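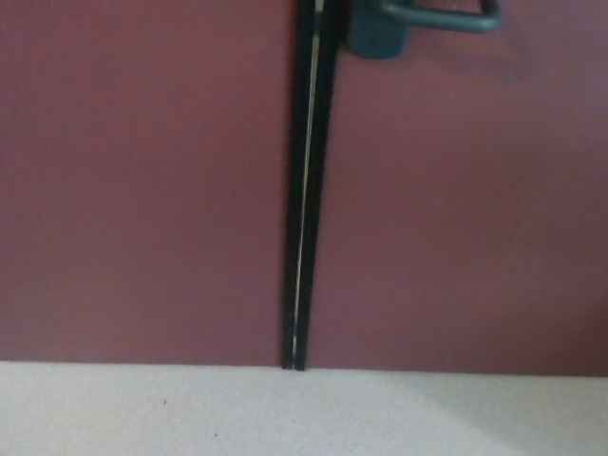 Salon Diary, Dedness Branch
2026-01-19

The Wurell salon at Dedness opened at the usual hour with five chairs in service. The morning was given over to color appointments, and the afternoon to cuts and manicures. Clients who had booked before the price change in September were charged the earlier rate of $32 for a basic manicure, as agreed with the Gallegos office.

The delivery from Trurkine was received before noon. It contained 190 bottles of nail polish and the replacement foot bath liners. The order for cuticle oil, number 854, remains open, and the supplier has been asked to confirm a date in writing.
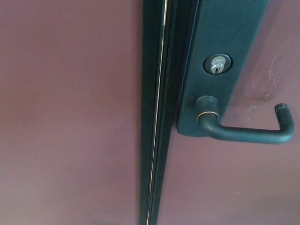

Door frame and lock plate, Dedness.

Staff were reminded that patch tests must be completed and entered on the client card before any tint is applied. Two cards were returned for missing signatures. Walk-in clients were offered places later in the week. The evening shift will be short one nail technician, and Gallegos has agreed to send cover. Towels to be reordered.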